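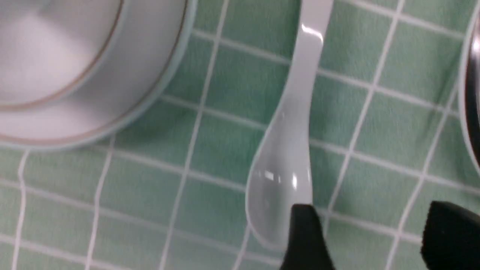 A customer in Haruna wrote to ask why anybody would run a whole company on springs, and whether we had considered something people want.

We had. Before Mindeck sold springs it sold garden benches, for one long summer, and we still have most of them. The springs were a side order that came in the wrong size. They sold out by October. We took the hint. 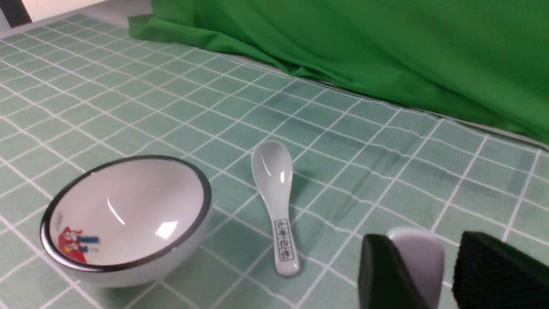

These days we stock 94 sizes of compression, extension and torsion spring at our shop in Pulville, in music wire and stainless. They go into screen doors, pinball machines, pruning shears, recliners and at least one church organ. The minimum order is one spring. If you need 3,000 we can do that too, though please call first – we wind the odd sizes ourselves and the winder has moods.

## How we work

Four people, one counter, one phone. The phone is answered by whoever is closest, so you may get bookkeeping's opinion on your garage door. (Bookkeeping's opinion is that garage door springs are dangerous and we don't sell them. The rest of us agree.)
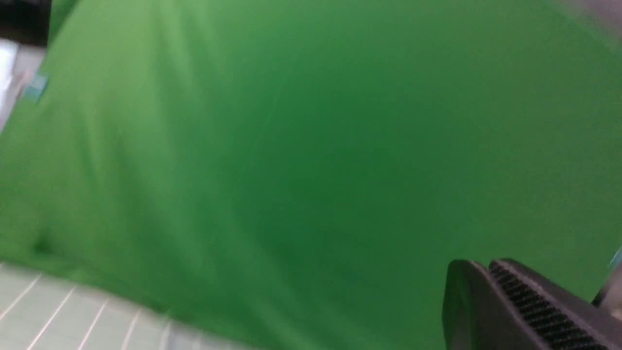 Orders in by 2 p.m. ship the same day. Returns are fine for 43 days, a number we picked in an argument and have stuck to ever since.

## The Weluslow chart
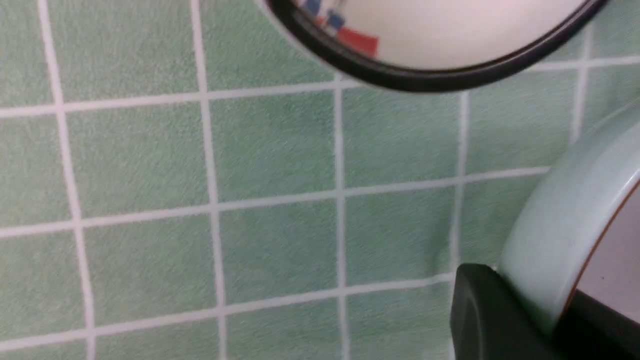

Our sizing chart is named after the street our first shop was on. Wire thickness goes across, outside diameter goes down, and you lay your old spring on the paper until it fits a box. Print it at full size and check it with a ruler. If your squares come out leaning a little, like the pale green ones with the white lines up there, your printer is feeding crooked and you'll order the wrong spring.

Open every day but Sunday. Benches available on request.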